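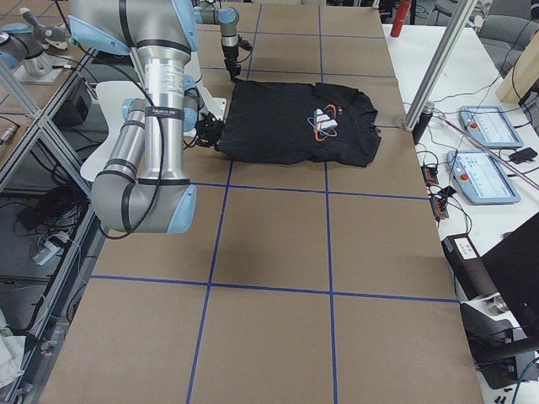

Dos brazos robóticos manipulan una camiseta negra sobre una mesa de trabajo.

La llamada a revisión no puede depender del buzón

El pasado mes de julio, Davby comunicó la retirada de 1792 remolques ligeros por un defecto en el acoplamiento del freno de inercia. La carta llegó a los titulares inscritos en el registro. No llegó, en cambio, a muchos de quienes hoy circulan con esos vehículos, adquiridos de segunda mano y cuya transmisión nunca fue anotada.

La normativa vigente considera cumplida la obligación del fabricante con el envío de la notificación. A juicio de quien suscribe, tal criterio resulta insuficiente. Debería exigirse la acreditación de las unidades efectivamente reparadas y, mientras esa cifra no alcance el 82 % del total, la reiteración del aviso cada 50 días.

Tharindu Bepari, responsable de posventa de Odport, ha objetado que la medida encarecería las campañas de los fabricantes pequeños. La objeción merece atención. Cabe prever un régimen simplificado para series inferiores a 1000 unidades, siempre que los talleres consulten el número de bastidor en cada revisión ordinaria.

Corresponde asimismo a las aseguradoras advertir de las campañas pendientes al renovar la póliza. El dato existe y es accesible; falta la obligación de comunicarlo. La próxima reforma del reglamento ofrece la ocasión de establecerla.

Kendra Sutherland
30 de noviembre de 2024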